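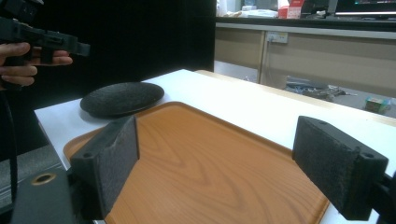 A dishwasher already does the washing, so the arm only has to do the carrying, and carrying is easy: so ran one reader's comment on the November entry. I have been turning it over all day. The first half is right. The dishwasher succeeded because somebody built a box in which every plate has a slot. Carrying happens outside the box.

7 March 2026

Today's chore was clearing a tray. Items on the tray go back to the table, items on the table go onto the tray, tray ends up where it started. A child does it while talking about something else.

Narnus (the policy, build unchanged from last week) ran 20 attempts at round, low objects on the wood-grain tray. It finished 10. Of the ones it did not finish, most were lost at the approach. The fingers come down at a height suited to a cup, and for anything low and domed that puts the contact above the widest point. Squeeze there and the object is pushed down and out of the grip. Lowering the approach helps until the fingertips meet the tray. Then the tray moves, and the object with it, and the plan is stale.

The rim is a separate problem. When an object sits partly over the rim it is tilted by a few degrees, the pads meet it unevenly, and it rotates as it lifts. A person corrects this with a thumb. Two parallel fingers have no thumb. I still think this can be handled with a small wrist roll before closing, but I said that in November too.

Pads: changed them at noon. No difference I would defend in writing. 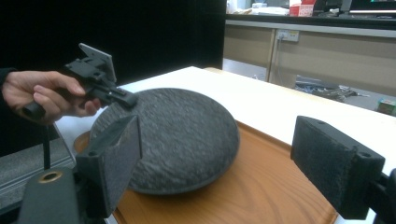 Nirndale Manipulation Group / Bench diary / Household tasks

Smart speaker next. It is a useful object because it is common in kitchens and unpleasant to grasp: round all the way, low, and cloth on top. Fabric gives the pads more friction than glazed ceramic does, and it also gives a little under pressure, so finger position at closing says less about width than it should. Narnus read the width wrong on 3 tries running and opened again each time. I let it. The retry logic is at least patient.

Hand demonstrations remain well ahead of it. With a handheld tool in the same workspace I can lift the speaker and put it down without thinking about the angle, and that is the part I cannot extract from the logs. The jaws go in at a slant. Asked to justify the slant, I could not.

Ganlow now holds nearly 400 demonstrations of tray work. Too many of them start from the same corner. Tomorrow: rotate the tray between takes and record the rotation in the notes field.

Message from Tahiri, the shop-floor project. Their arm restocks bins all shift without help. Their bins are bolted down and arrive in a known order. This is the dishwasher argument again and I have no quarrel with it. Fix the surroundings and the chore is mostly done already. A kitchen table stays loose.

Status, for the monthly sheet: tray clearing, supervised only. Cups acceptable. Flat round objects not acceptable. Speaker, not attempted with the cord attached.

Check wrist cable before first run.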